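Wanted: hard-to-impress people for our open day in April
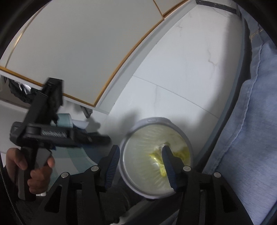 Zernenham is opening its workshop for one afternoon, and we want 14 people in the room who do not already believe in household robots. Our partner Dristident says the Skorkus arm can learn ordinary chores from people doing them with hand-held grippers. Perhaps it can. We have heard that kind of thing before, usually from someone standing next to a very clean table with one plastic cube on it. Our own chores are messier. A shallow bowl with cloudy liquid in it and a clump of something yellow-green, held by the rim between two ribbed rubber pads, is closer to the sort of job we care about, and it is the sort of job we will ask you to watch and then try yourself.

What the afternoon looks like

Doors open at 1 p.m. There is a short talk (we have asked for 10 minutes and will hold the speaker to it), then a demonstration of the Skorkus arm at the sink and the counter. After that you get a pair of hand grippers and 70 minutes to work through a list of kitchen tasks. You may add tasks of your own. Please do – the list was written by people who would like the day to go well.

We finish with an open discussion. Dristident staff will be there to answer questions, but they will not be running it.

Who we are looking for

Adults who cook, clean or wash up often enough to have opinions. Restaurant workers, home care aides, cleaners and parents of small children are very welcome. So are people who use a reaching tool or have limited grip, and we can set up a seated station if you tell us ahead of time. You do not need any technical background. If you work for a company that makes or sells robots, please leave the place for someone else.

You should be able to stay until 5 p.m. and be comfortable getting your sleeves wet.

What you get

A flat payment of $70, lunch, and a copy of the notes from the discussion, including the unflattering parts. We cannot pay for travel. There is free parking behind the building, though it fills up early.

What we get

Your written comments and a record of which tasks you gave up on. Dristident claims its training set already holds 400 kitchen sessions. We asked how many of those ended with the dish clean and have not had a clear answer, so that will be the first question of the afternoon. Your name will not appear in anything we publish. You can stop at any time and still be paid.

One thing to be plain about: Zernenham has not decided whether to buy the system, and coming to the open day does not mean you approve of it. Saying it is slow, awkward or pointless is a perfectly useful comment if you can tell us where it went wrong.

How to apply

Write to Kwame Amoah at Zernenham, Room 212, Dramani Building, or leave a note for him at the front desk. Tell us in a few lines what kind of kitchen or cleaning work you do, and name one chore you doubt a robot could manage. We read the second part first. Places are given out as letters come in, with a few held back for people who need the seated station.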